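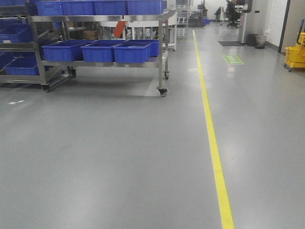
Steel cart with blue bins beside the yellow floor line.

Public comments missing from the Trikarari Pipeline docket page
Status: Resolved, under observation
Component: Gustik comment portal, public display
Opened by: Yareli Serrano
Assigned to: Szymon Walczak

14 shares | 3 comments

Summary of the problem

The public docket page for the proposed Trikarari gas pipeline does not show all comments received during the review period. The intake database holds 3190 comments. The docket page shows 700 fewer. Residents of the Meng valley have written to the review office to ask why their objections were not published, and one local group has asked whether comments against the project are being held back. The office requires an accurate public record before the hearing on Thursday.

Initial checks

The intake database was compared with the mail log. Every comment that received a confirmation number is present in the database, with its full text and the date of receipt. No comment has been lost.

The missing entries were then sorted by position on the project. They include comments for and against the pipeline, and several that take no position and ask only about the river crossing. The moderation queue was empty at the time of the check, and no entry had been marked as withheld by staff.
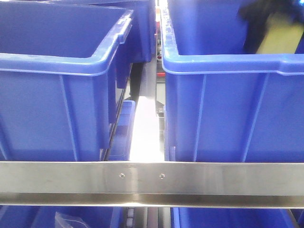

A second comparison was made by method of submission. Comments typed directly into the web form appear on the docket page as expected. The missing entries all came through the bulk upload tool, which is used by organizations that gather comments from their members and by the Lukurov district office when it enters paper letters.

Cause

The bulk upload tool assigns each comment to a docket by reading the project name in the header row. In January the project was renamed from "Trikarari Line" to "Trikarari Pipeline." Files prepared with the earlier form continued to use the old name. Gustik accepted these files and issued confirmation numbers, but did not attach the comments to the renamed docket. The upload screen gave no warning — the sender saw the same message as for a successful filing.

A separate fault was found during testing. Of the affected comments, 77 carried attachments, mostly maps and well water reports. When these were moved to the correct docket by hand, the attachment job stopped at its limit of 600 seconds and left the files behind.
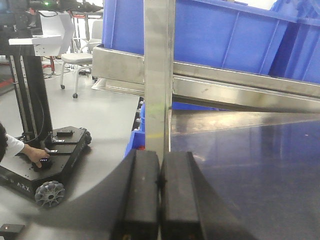
Steps taken

1. The old project name was added to Gustik as an accepted alternate. New uploads under either name now reach the same docket.

2. The affected comments were reassigned. Original dates of receipt were kept, so that no comment is shown as late.

3. The attachment job was divided into smaller batches and run again. It completed without error.

4. The docket total was compared with the intake database at 4:15 p.m. The two totals match.

5. A notice was placed at the top of the docket page stating that comments had been missing, the reason, and the date range affected. The notice will remain until the hearing record closes.

Outstanding items

The upload screen should refuse a file whose project name does not match an open docket. This change has been requested but is not yet scheduled. Until it is made, staff are to check the docket total against the database at the close of each business day.

Persons who filed through an organization may search by confirmation number. Where the number is not known, the office will search by name and postal code on request.
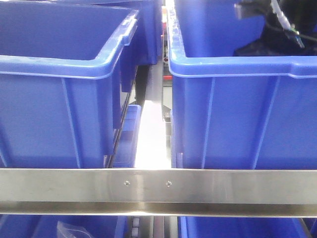 Yareli Serrano: I have checked a sample of the Lukurov paper letters against the docket page and found all of them, with scans attached. Two group submissions still display the name of the organization where the signer's name should be. Please advise whether this belongs here or in a new ticket. The groups concerned would like the names to be correct before the panel reads the record.

Szymon Walczak: A new ticket, please. The name field is filled by a different part of the import, and the correction will need its own test. I will link it to this one and leave this ticket under observation until after the hearing.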